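Does Metal Really Feel Colder Than Wood?

Try this before you read on. Put one hand on something metal in your room, like a door handle or the leg of a chair. Put the other hand on something wooden. Which one is colder?

Most people say the metal. Most people are wrong, and you shouldn't take my word for it, so let's check.

Things that sit in a room for a long time end up at the same temperature as the air in that room. Leave a spoon, a book and a wooden ruler on a shelf overnight, away from the heater and the window, and by morning a thermometer should read the same for all of them. Your hand will still insist that the spoon is colder. So either the thermometer is fibbing or your hand is.

Your hand isn't much of a thermometer. Your skin is usually warmer than the room, so when you touch something, heat moves out of your fingers and into it. What you notice is how fast that heat leaves. Metal carries heat away quickly. Wood carries it slowly. Scientists say metal is a good conductor and wood is a poor one. A pocket knife can have both kinds of stuff in it, because the blade is metal and some handles are made of wood or plastic.
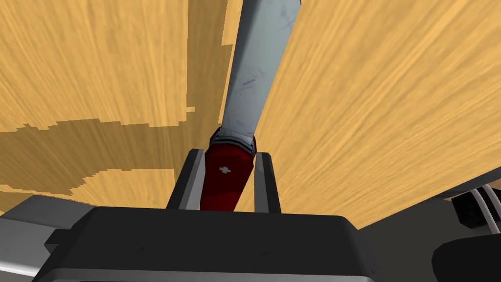 Kasun Saha wrote to say that he tried this in February with a spoon from the kitchen drawer and a wooden one from the same drawer, and he still doesn't believe they were the same temperature. Good! Doubting is allowed. But Kasun only used his fingers. That's asking the suspect to be the judge.

A better test uses ice. Find 2 ice cubes the same size. Put one on a metal baking tray and one on a wooden cutting board, both of which have been sitting out in the same room. Guess first, and write your guess down so you can't change it later. If metal were truly colder, its ice ought to last longer. Look again after 5 minutes.

The cube on the metal should be shrinking faster. Heat from the room travels through the tray and into the ice in a hurry, while the board passes it along slowly.

Did yours do something else? Check whether the cubes really matched, or whether the tray was near a sunny window. Then try again. One go doesn't prove much, even when it gives the answer you wanted.

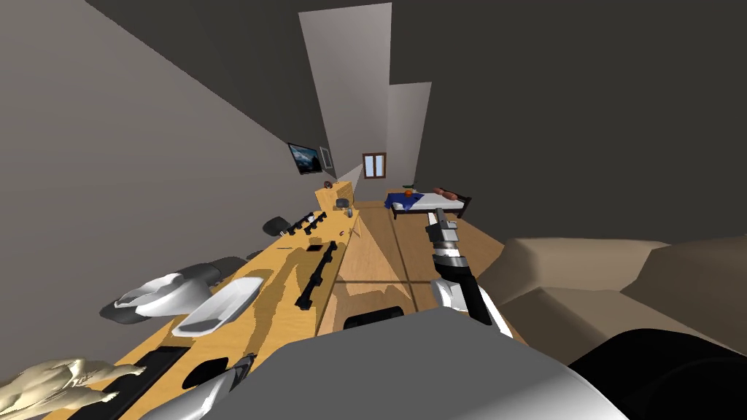 A yellow wooden desk. Would it feel cold?

Now for a harder one. People say a blanket is warm. Wrap a blanket around a cold can of juice, leave a second can bare, and wait 30 minutes. Which can do you think will be colder? A grown-up may tell you the blanket will heat the juice up. Ask them how they know.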